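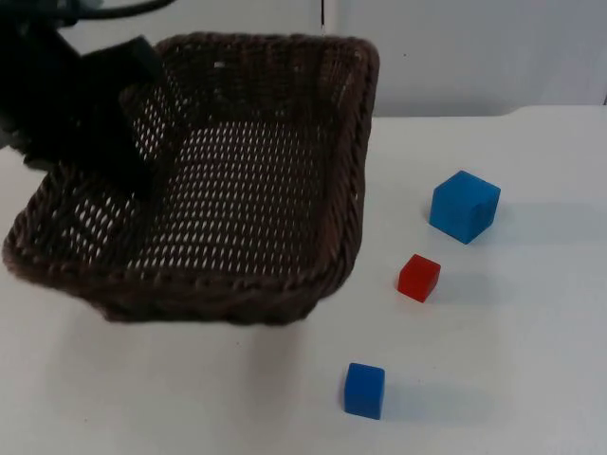 Effie Munro, Test Engineer, Leckie Automation Group

Progress report to the Dradora Fund: gripper and controller comparison, second period

Work in this period covered the basket placement task, in which the arm transfers cubes from the table into a wicker basket. The two controllers under comparison are the existing Letden unit and the Priltari unit bought in May. The arm and camera position are the same for both.

The cube set has a large blue cube, a small blue cube and a small red cube. They are laid out to the right of the basket, with the largest furthest back. The small blue cube is set forward, close to the basket wall, as this is the position where the squared fingers have the least clearance.

A total of 855 placement attempts have been logged. Each attempt has a limit of 40 seconds, after which it is recorded as a timeout. Borislav Krasniqi has checked the logs for duplicate entries and the data set is now fixed for this period.
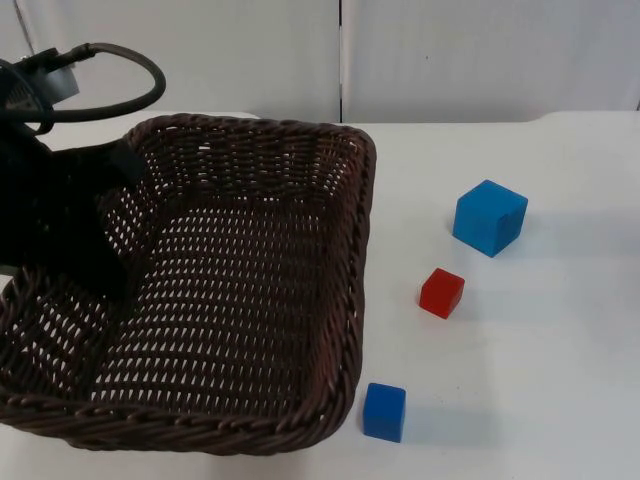

Page last changed: 10/24/26

Controller results. The Priltari unit gave shorter settling times above the basket, and fewer timeouts on the small cubes. On the large cube there was no difference we would report. The Letden unit remains easier to restart after a protective stop – the Priltari needs its full homing sequence each time.

Gripper results. The flat rectangular fingers hold the large cube well. Most failed grasps were on the small cubes set at an angle to the fingers. A narrower pair has been drawn by Rachid Slaoui and will be made in house.

Basket. The rim is a thick twisted band and the walls slope, so release height had to be set from the rim and not from the table. The openings in the weave also upset the depth readings from the basket floor. Archie Hepburn has added a filter for this, which is under test.

Next period. We plan 200 further attempts per controller with the narrow fingers, using the same cubes and time limit. Cable routing at the wrist will be reviewed before these begin. Spending is within budget and no change to the end date is requested.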